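Notes for Friday – small kitchens talk, Vidport library

Slide 1. Hello and thanks
Thank Ilse Voß for having me back. Ask who cooks in a kitchen you can cross in two steps (hands up, mine's up too!).

Slide 2. My old worktop
Own up to the drawer. I once tipped the whole lot out on the floor and found 97 things in it, and I used six of them. Pause for groans. Mention the garlic press.

Slide 3. What earned its place
A board, a knife, somewhere to put the knife. I did the whole of December like that in the Torvik flat and only missed the grater – well, and the big pan on Sundays. Rochelle said I'd crack in a week, so do tell them I didn't.

Slide 4. Breakfast corner
Board on the left, knife in its black stand on the right, and a banana for the porridge. I love a board with a handle hole, you can hang it up and get your space back. And yes, it says Deer on it, I'm very fond of him.
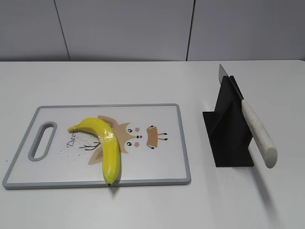

Slide 5. Your turn
Pairs, five minutes. Name the one thing you'd keep out and the one you'd give away tomorrow. Cristóbal has the roving mic. If we're running late skip the bit on spice jars and go straight to questions.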